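Womcombe Tap Room – progress report to the Hareo Community Pubs Fund

Prepared by Consuelo Toledo for Ivana Bravo, grants officer. Covers the period to the end of July.

We use cookies to improve your experience on this site. Accept | Manage settings

Kitchen

The kitchen has been open for lunch since the second week of the period. Evening food started later than planned, as the extraction hood from Garrido came with the wrong motor and had to go back. The replacement was fitted in June and passed its inspection first time. We now serve until 8.30pm, with a shorter menu on quiet nights.

The menu has settled at soups, pies, two salads and a daily special. Everything except the bread is made on site. Chips are the best seller by a long way, and the fish pie has done better than we expected. The vegetable curry has been dropped – it was well liked but too much was being thrown away at closing.

Tableware and bar fittings

The grant line for tableware is spent apart from £91, which we would like to carry over to cover breakages. The old plates have gone to the village hall. Glasses were bought second-hand from a hotel that was closing, and the saving went towards a new under-counter fridge. 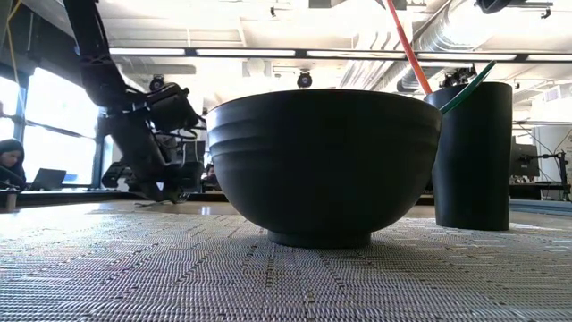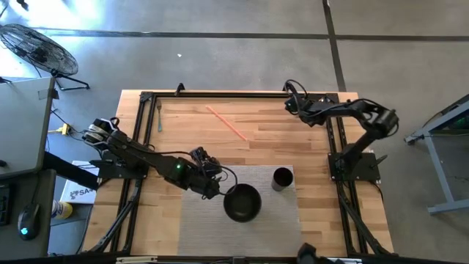 The bar top has been sanded and sealed again. The cellar cooler is still the original one. Evex serviced it in May and advised that it should last another winter, but the compressor is noisy and we have put a replacement in next year's budget.

Money

Takings from food in the period came to £3,217 after VAT. That is below the forecast in our application, and the missing evenings account for most of the gap. Drink sales were in line with the forecast. Wages are slightly over, mainly from covering sickness behind the bar.

Staff

We have 3 part-time kitchen staff and one trainee. The trainee has finished her food hygiene certificate and will begin the cellar course in the autumn. We are still short of a weekend cook. The post has been advertised twice, and we have one interview arranged.

Problems and changes

The side door sticks and does not meet the access standard we agreed to. The joiner has measured up and we are waiting for a price. The phone line was down for nine days and we lost some bookings – customers can now book by email as well.

Next period

We plan to start Sunday lunches, finish the side door and get quotes for the cooler. We ask that the second payment be released on the agreed date. Receipts are attached separately, numbered to match the budget lines.

2 comments | 3 shares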